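Robot Cell Goes Into Daily Use at Clulham

October 11, 2022

The picking cell at our Clulham site moved from trial to daily use this month. It takes over part of the small-parts sorting that the kitting team has done by hand since the Trornar line opened. The trial started in May with 50 parts a shift and now runs at 500.

Ekaette Uzor, who leads kitting, says the biggest change is in how the day is divided. Two people per shift used to stand at the bins. One now looks after the cell – refilling, clearing jams, checking rejects – and the other has moved to final inspection. All 19 members of the team have done the basic operator course. The advanced course is open to anyone who has finished the first, and sign-up sheets are in the Felora break room.

Parts that arrive tangled or damaged will still be sorted by hand. Please leave them on the Panganiban rack and keep them out of the bins. 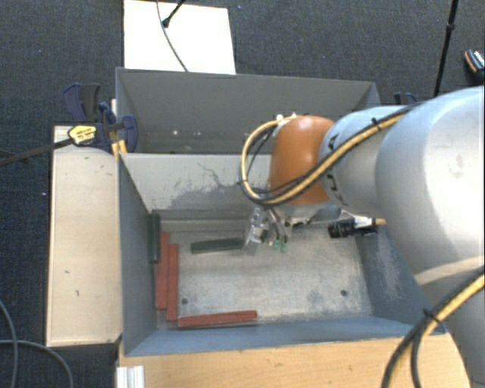 Will shift hours change because of the cell?

Shift hours stay as they are through the end of the year, and any change after that will be posted four weeks ahead.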